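Ticket: Miver cell, lamp task, episodes rejected on upload
Status: Closed (grudgingly)
Priority: Medium, raised to High by someone who wanted their lunch

09:10
Flelter uploader is refusing episodes from the lamp task again. Target for the batch is 200. It has taken 46 and thrown the rest back with "stream mismatch", a phrase that covers every fault known to science.

09:35
Restarted the uploader. Restarted the recorder. Restarted the kettle. Only the kettle improved.

10:20
Opened a few rejected episodes by hand. Joint data fine on both arms, video fine, but the two don't line up. By the end of an episode the picture trails the arms by 2 seconds. Anything trained on that would learn to reach for things a bit after they mattered.

11:05
Asked Trokville whether their cell does the same. They replied that theirs has never done it, and attached a log in which it does.

11:40
Found it. The overhead camera was left on automatic exposure. When the lamp comes on it picks a slower frame rate, and the recorder goes on stamping frames at the old one. Episodes with the lamp off throughout are clean, hence the 46.

13:15
Exposure locked, frame rate locked, recorder now takes its times from the camera. Recorded 2 test episodes with the lamp on. Both accepted.

13:30
Rejected episodes moved to the Tavares folder, where bad data goes to be discussed in April and then kept forever. Please don't try to rescue them by shifting the video along. The lag grows as the episode runs, so one fixed shift won't do it.

Remaining: re-record the lamp-on episodes. Closing this one, new ticket for the recording. 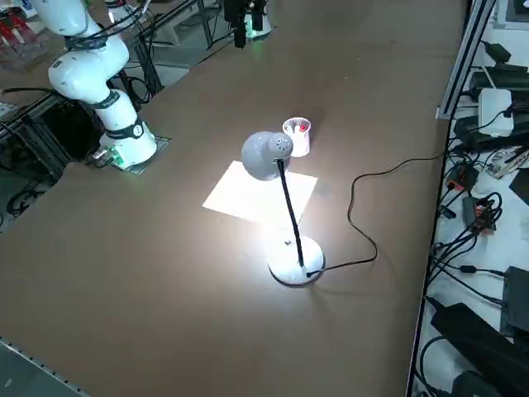 Can we keep the lamp-off episodes that were already accepted?
They can stay in the batch as they are, provided they're tagged as recorded before the exposure lock.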